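5.2 Entangled picks

Mulard et al. report grasp failures as a single rate, and we doubt that number says much. In our jewelry sorting trials with the hand-held gripper, 12 of 36 attempts failed, but the failures were of different kinds. In 6, the fingertips closed on the intended item and a neighboring strand came up with it. In 3, the item slipped while still over the table. The other 3 were stopped by the operator, Raluca Grecu, when a string of beads pulled tight and seemed likely to snap.

The success label in the Sima logs records only whether the fingers are closed on something. By that rule, all 6 entangled picks first counted as good. We relabeled them by hand, and we are not sure we caught every case. A policy trained on the original labels would learn that dragging a necklace along is fine. Figure 6 shows why the label is weak: closed fingers say nothing about the beads close by.
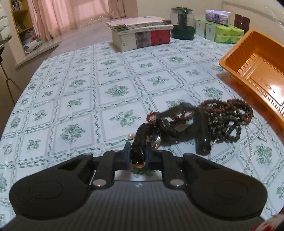
Figure 6. Gripper closed on a glossy black band, with beaded strands beside and behind it.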